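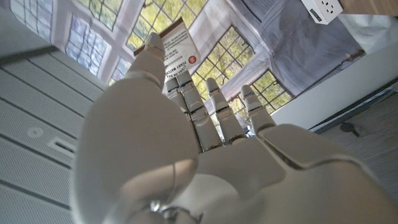
My mother-in-law, Oi-ling Wan, rang in November to ask whether she should hold off replacing her dishwasher until the robots arrive. I told her to buy the dishwasher.

I've been following this stuff for 7 years and the goalposts are on castors. First it was folding towels. Now it's picking up a box of matches, which my nephew mastered before he could talk, to everyone's alarm. A box of matches is a rotten little object for a machine, mind you. Squeeze too hard and it caves in, too soft and it's under the fridge. A key lying flat on a bench is worse — try getting one up yourself in gardening gloves.

So, my scorecard for the house. Vacuuming: yes, provided you tidy the floor first, meaning you've done the hard half. Dishes: the Wan dishwasher, $1,398 delivered. Finding the other sock: no. Emptying the junk drawer and knowing which dead battery is the good one: ask me in 100 years.

Oi-ling has since rung back about ironing.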